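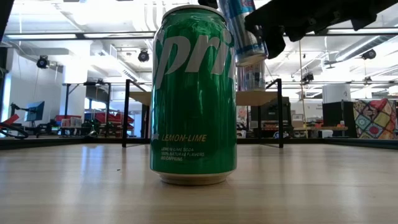
Tania Khan wrote that the pump on her Seneviratne tinted day cream had stopped giving product after 21 days of use, although the bottle still felt heavy. She had applied it each morning under powder and asked for a refund or a new bottle.

Ticket status: Open – awaiting customer
Product line: Skikmont base and tint
Received: 12th February

Reply from Florkmont Customer Care

Thank you for contacting us. We are sorry that the pump has failed. Please complete the steps below before a replacement is approved.

1. Remove the cap and rinse the nozzle under warm water. Dry it fully.
2. Stand the bottle upright overnight.
3. Press the pump slowly, up to 6 times, and wait between presses.

Please do not unscrew the collar. Opening the bottle lets air into the inner pouch and voids the guarantee.

Update from customer

Steps completed. A small amount of clear liquid came out, then nothing. The shade also looks darker than before.

Reply from Florkmont Customer Care

Clear liquid at the nozzle suggests that the cream has separated. Kindly stop using the product and send us the batch code printed on the base.

Update from customer

The code ends in 76. The order was placed through Gekemlow.

Internal note

Batch confirmed as eligible. Replacement approved in the same shade – return of the faulty bottle not required. Gekemlow informed.

Ticket status: Closed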